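Akow Neighborhood News
Food & Kitchen | Preserving
24 Feb 2019
By Shiela Bautista
11 comments | 50 shares

Marmalade season, and why I won't shut up about it

It's citrus time again! If you've walked past the Macaraeg Street market in the last couple of weeks you'll have seen the crates of sour oranges stacked by the door, knobbly and a bit ugly and smelling wonderful. They don't stay long. Last year I dithered, went back on a Thursday and found lemons where the oranges had been, and I sulked until spring. So this is me telling you to go now, buy more than you think you want, and freeze whole whatever you can't get to this week. Frozen oranges make perfectly good marmalade. The peel goes a little softer and that's about it.

I came to this late. My mother made guava jelly and thought marmalade was something you gave to people you didn't like very much. Then a neighbor on Guvell Road handed me a jar over the fence, dark as coffee and full of thick peel, and I ate it with a spoon standing up in the kitchen (half the jar, no toast). I've made it every winter since then and I still get excited when the pot starts to roll.

For anyone starting out, my basic batch is two pounds of sour oranges, one lemon, four pounds of sugar and nine cups of water. You'll read recipes with less sugar and some of them are lovely, but they set differently and keep differently, so follow one of those all the way through if that's what you're after. Halve the fruit, squeeze it, and scrape the seeds and the stringy stuff into a square of muslin. Tie it up tight. Slice the peel however you like it — I go thin, my husband lobbies every year for chunks — and put everything in a big pot with the water to sit overnight.

The next day, simmer it with the lid half on until a piece of peel squashes flat between your fingers with no fight at all. Two hours is normal for me. Please don't rush this bit! Once the sugar goes in, the peel stops softening, and if it's tough then it will be tough in the jar in September. Fish out the muslin bag, let it cool enough to handle, and squeeze it hard over the pot. What comes out looks horrible and is exactly the pectin you want.

Sugar next, over low heat, stirring until you can't feel any grit on the bottom. Then turn it up and let it boil properly. A wide pot helps a lot here. I use a thermometer and start testing at 220 degrees, though I trust a cold saucer more: a teaspoon of marmalade, a minute in the freezer, a push with one finger. Wrinkles mean you're done. If it runs, give it another five minutes and try again.

Jars go in the oven at 275 while the pot is boiling, on a folded towel-free tray (I scorched a towel once, and the kitchen smelled of it for days). The lids get simmered in a small pan. Let the marmalade stand off the heat for ten minutes before you ladle it in, so the peel spreads out through the jar. Then it's lids on and into the boiling water bath for ten minutes, and off to bed with sticky elbows.

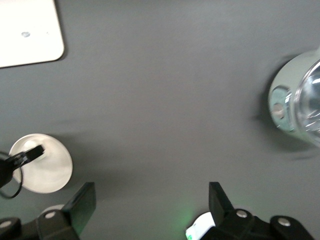
Deb wrote in after last month's item to say she has given up on the overnight soak completely. She boils the oranges whole until they're soft, cuts them up afterward, and swears the peel comes out better and her hands ache less. She also puts a spoonful of molasses in at the end for color. I tried the whole-fruit way with a small batch last weekend and she's right about the hands! Mine came out cloudier than usual, but the flavor was terrific, rounder somehow, and I'll be doing it again with the frozen ones.

Now, the swap. We're back in the Wustell Hall side room on the first Saturday of the month, doors at ten. Bring up to six jars of anything you've put up yourself, labeled with what's in it and when you made it, and go home with the same number of somebody else's. Last year over 120 jars changed hands, and I am still thinking about a grapefruit and ginger one with no name on the label. If it was yours, please, please come find me. There'll be bread and butter for tasting, and tea. Entry is free and you don't need to sign up, but if you're bringing pickles let me know beforehand so I can set up a second table away from the sweet things.

Empty jars are welcome too, clean and with the old labels soaked off. Leave them in the box inside the hall's back door, any day before five.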